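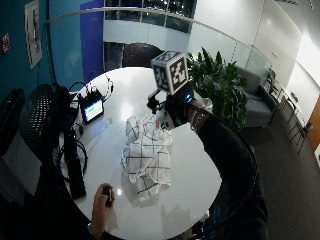

Yhon Tello

22 October 2018

Folding cell, notes after the morning session.

Checked cloth again, the white one with the black grid. The large squares are useful for judging a fold by eye: if the lines on the upper layer run parallel to the lines beneath, the fold is square enough for the Foklow packer. The start condition is still a crumpled cloth on the bare table. Starting from a flat cloth gives tidy recordings and teaches the arm nothing about what comes out of the dryers at Chávez.

Target for the week is 200 usable folds. 11 rejected this morning, 9 of them for the same fault: the cube on the hand rig turned away from the camera during the second fold and the track was lost. The other 2 were dropped corners. Try keeping the wrist higher on the turn. Cable to stay along the arm with slack at the elbow.

The round table is too glossy. Reflections of the overhead lights move with the cloth edge and upset the segmentation. Matt cover requested from stores.

Staffing side, as discussed with Hevero on the phone. The folding line at Chávez changes over in April. The plan is that the arms take flat work only (napkins, tablecloths, tea towels). Shaped garments stay by hand. The folders on the flat side move to inspection and to clearing faults on the cell. Grade is unchanged on paper, but the piece-rate bonus goes, and for the quicker folders that is a real cut. I have asked Claltano to put a figure on it before the shift meeting. No reply yet.

Two of the folders have asked to do recording sessions here. I am in favour. Their folds are faster than mine and they correct a bad corner without putting the cloth down, a movement absent from all my own data. They should be paid at the full rate including bonus for those hours. Needs agreeing in writing first.

To do:
- rerun the 9 lost tracks with the wrist higher
- chase the table cover
- chase Claltano on the bonus
- write the inspection task sheet in words a new starter can follow

3 comments | 0 shares

Contact | © 2018 Claltano workshop notes | Back to top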